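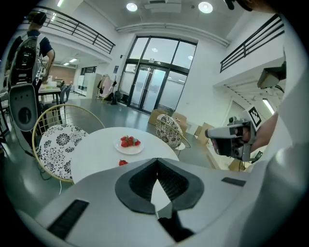

To: Lorura building list
From: Tormod Sæther
Date: March 21, 2023
Subject: Re: Use of the round table and the two wire chairs

Dear colleagues,

I am replying to the message from Guangming Duan, which is quoted below for those who joined the list after it was sent. The office has reviewed the points raised and would like to set out the arrangements that will apply on the ground floor until the end of September.

> From: Guangming Duan
> Subject: Use of the round table and the two wire chairs
>
> Dear all,
>
> Members of the Neseck group have asked whether the round white table is a
> shared table or a place for eating only. At present it is used for both, and
> fruit has been set out on it at times when others expected to find it clear.
> I have no objection to the fruit. I would, however, ask for a written rule on
> three matters: who may set food out, what it may be set out on, and who wipes
> the table afterward.
>
> I would also ask whether the floral cushions may be moved to the office
> chairs at the work tables. Two people have requested this.
>
> With kind regards,
> Guangming Duan

On the first matter, the round table remains a shared table. Any group may set food out there, provided that the table has been entered in the booking sheet for that period. Bookings may be made for up to 2 hours and should be entered by 5 p.m. on the preceding working day. The Long room is available on the same terms when the table is taken.

On the second matter, food is to be placed on a plate and kept there. Strawberries in particular should be handled with care, as they bruise easily and the juice marks a white surface. The leafy caps may be left on while the fruit is on display. They should go into the food waste bin afterward and not into the paper bin beside the storage cabinets.

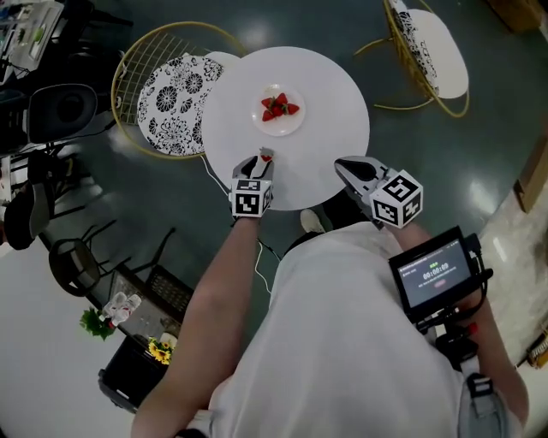 On the third matter, the group that made the booking is responsible for wiping the table. A damp cloth is sufficient in most cases. If a stain remains after 20 minutes under a wet cloth, please report it to the office and do not apply a scouring product. The supply cupboard holds cloths for this purpose, and used ones should be placed in the laundry bag on the inside of the cupboard door.

The request concerning the cushions has been considered and is declined. They were purchased with the gold wire chairs and are to remain with them. The wire seats are uncomfortable without a cushion, and the office has received complaints on that point before. Colleagues who need a cushion for an office chair may submit an equipment request in the usual manner.

I would add one matter that was not in the original message. The plates from Indodent are on loan to the building and must be returned complete. They should be washed by hand, dried, and put back on the upper shelf of the kitchen cabinet on the day of use.

Objections or proposed changes should be sent to this list within 5 working days. Questions about a particular booking may be sent to me directly.

Respectfully,

Tormod Sæther
Building Office, Lorura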